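Planning and Budgeting for a Handling Cell
Unit 4 handout, Drodstead evening course
Notes by Định Tăng, May 2026

Last time we did payback periods, and quite a few of you came out with lovely short ones, so this week I want to be a bit of a spoilsport and talk about what goes on the quote and what doesn't. Bring your spreadsheet from Unit 3. You'll be adding rows to it!

Our running case is still Drekholm, the laundry that sorts and folds mixed personal items for care homes. They want one arm on one table, working through the awkward small stuff by February. Sheets and towels already go through a machine, so leave those out of it.

Start with the work, please, before you open a single catalogue. Write down every kind of item the cell has to pick up and, next to each, what's hard about it. Towels are easy to write about. Underwear isn't, and I mean that in the engineering sense: one garment can have a shaped part that wants to keep its form, a slippery part that doesn't, and edges of different thickness, and you have to decide where the fingers go. Where you grip decides what the rest of it does, and that feeds straight into which fingers you buy.
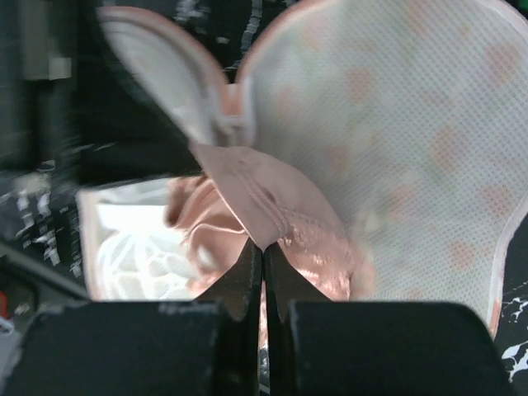
So, fingers. The standard pair that comes with a gripper is usually fine for a first trial, and I'd always budget for a second pair with a different tip (narrow if the first was broad, or the other way about). On the Trương quote in your pack a spare set is 29 pounds. People agonise over that line and then wave through the service contract without reading it. Put in three sets. Fingers get scuffed, they get dropped, somebody borrows one for another bench and you never see it again.

The Mistus wrist camera is 359 pounds on the same quote, and a few of you asked whether it's worth having when there's already a camera over the table. My view is yes for cloth. An overhead camera gets you to the pile, but once the arm is leaning over it the view is blocked at just the moment you want to know what you've got hold of. Budget for the bracket and the longer cable as well, and for somebody's afternoon tidying that cable so it doesn't snag. Cable ties are pennies. The afternoon isn't.

Then the table surface. I know, it sounds daft to give it a row of its own. But pale fabric on a pale worktop is miserable for any camera, and shiny fabric under a bright lamp is worse, so try your items on a few surfaces before you fix the colour. Sticky-backed vinyl is a perfectly respectable way of doing this. Do the same with lighting — borrow lamps before you buy them.

Now the big one, which is time. Drekholm's first plan allowed 701 pounds for "setting up" and nothing at all for collecting practice picks. If the cell is going to learn from people guiding it through the job, somebody has to sit there and guide it, over and over, and that person has a wage. In the case we assume 3,000 practice picks across all the item types. Work out the hours using the timings on your sheet, then add a quarter for resetting the table between goes. Most groups forget the resetting. I forgot it myself the first time I costed one of these and had to go back and ask for more money, and I don't recommend it.

Share the picks out by difficulty as well. An even split looks tidy in a spreadsheet and leaves you with far too many socks. Give the garments with mixed materials the biggest share, and keep a few items back that the cell has never handled so you've got something fair to test it on.

A word on the items themselves: you need to buy them. Several sizes, several fabrics, some plain and some patterned, a mix of new and well washed. Add mesh wash bags to the shopping list too, as the homes send things in them. Keep the receipts together under "samples", or they'll end up in petty cash and your total will be wrong.

For next session, please bring your revised budget with separate rows for fingers, camera and bracket, surface and lighting, samples, and operator hours. Mark each row as one-off or repeating. If you're stuck on the hours, email me your sums as they are, half finished is fine, and I'll have a look before we meet.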